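Notebook, Skidodthorpe workshop – August, open day

Egg handling demonstration, Teseo two-arm station.

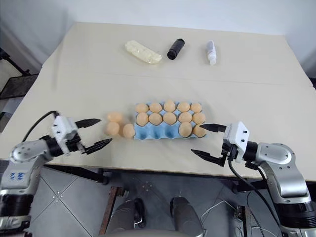 Fig. 1. Carton partly filled, three eggs on the table to the left, both grippers open.

Doors opened at 11. The Brunar delegation attended the first session and asked chiefly about grip force. Closing speed was held at 50 percent for all sessions, as agreed with Lukumay. Visitors remained behind the line – almost 300 signed in by close.

To do: print larger labels for station 6; send Brunar the gripper settings.

Comments
Settings sheet is in the shared folder, second tab.
Could the table be moved closer to the visitors' line next year?
Agreed on the labels. The old ones could not be read from the back.

Skidodthorpe Workshop – Internal notebook – Contact the front desk – Back to top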